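Kitchen and dining room check, Drunda House
Checked by Constanza Sosa, January 17, 2023
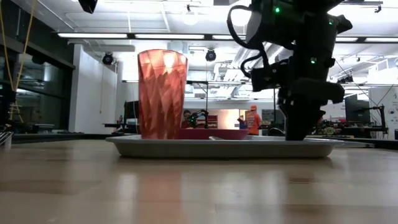 Last visit's list had 5 items outstanding. Two have been done, one has been done badly, and the others have been "noted", a word that covers a great deal in this building.

1. Fire door to corridor - FAIL
Closes fully if you lean on it. Wedge removed again and handed to the office, which now owns quite a collection.

2. Extinguisher by cooker - PASS
In date, pin in place. Tea towel was hanging on it. Tea towel moved.

3. Fire blanket - PASS
Reachable without climbing over the mop bucket, so progress.

4. Fridge (Lehner) - PASS WITH COMMENT
Temperature fine. Log sheet filled in up to today, including this evening. Please record readings after they have happened.

5. Hot tap - FAIL
Warning label has peeled off and is stuck to the bin. Betach to be called, job ref 836.

6. Floor by sink - PASS WITH COMMENT
Mat lies flat at three corners. Tape the fourth.

7. Cleaning cupboard - FAIL
Unlocked. Sadolix descaler on the bottom shelf next to the squash. Move one of them, ideally the descaler.

8. Seating - PASS
Room limit is 85. Chairs stacked no higher than the sign says, though the sign was behind the stack.

9. First aid box - PASS WITH COMMENT
Plenty of eye pads, no plasters. More than 210 safety pins.

Items 1, 5 and 7 to be put right before the April visit. Copy to office and noticeboard - the one with the working light.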